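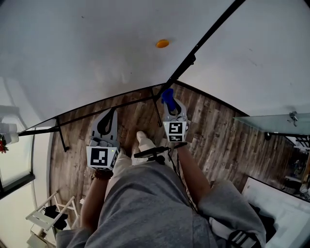
Plank flooring

Plank flooring is a floor covering made of long, narrow boards laid side by side. It is found in homes, shops, studios and offices. The boards may be solid wood, a thin layer of wood over a core, or a manufactured material printed or pressed to look like wood. Weathered gray-brown surfaces with dark streaks and knots are a common choice for rooms with white walls or ceilings.

Names and terms

A single board is called a plank. In the flooring trade, narrow boards are usually called strips, although shoppers and many stores use "plank" for both. The line where two long sides meet is a seam. The place where two short ends meet is an end joint. The run of a floor is the direction in which the long sides point.

Appearance

Knots mark the places where branches grew out of the trunk. In solid wood every knot is different. In printed flooring the same knot comes back at intervals, and installers mix boards from several boxes so that matching ones do not end up next to each other.

Gray-brown color has several sources. Wood left outdoors turns gray over the years as sunlight breaks down its surface. The same look can be made indoors with stain or a wire brush. The Sakby mill sold boards taken from old barns until its supply ran low, and then switched to new oak with a gray stain. Its catalog listed both under one name, which led to complaints from buyers who had ordered extra boards for repairs.

Laying

Planks are most often laid along the longest wall or toward the main window. Light that falls along the seams makes them harder to see. Light that falls across them shows every raised edge.

End joints are staggered from row to row. A gap is left at the walls for the boards to swell in damp weather, and is covered with baseboard. At a doorway the floor either continues into the next room or stops at a threshold strip.

The installer Gwilym Rees, in a handbook printed for Goel Flooring, advised laying out the first 15 rows dry before fixing any of them. Ramesh Khurana's later guide for the same company dropped this step for click-together boards but kept it for nailed ones.

Wear and furniture

Most damage to plank floors comes from grit under shoes and from the feet of furniture. Folding chairs are hard on soft finishes, as their legs are narrow and they are dragged more often than they are lifted. Felt pads help, but pick up grit and need replacing. Stands and racks with thin legs can leave dents if they stay in one place for a long time.

Boards near a window fade or darken at a different rate from the rest of the room. Rugs leave a visible outline for the same reason.

Cleaning

Dry sweeping or vacuuming with a soft brush is enough for most days. A mop should be damp only, and standing water should be wiped up at once. Wax must not be used on boards with a factory finish.

See also

Baseboard
Parquet
Subfloor
Threshold strip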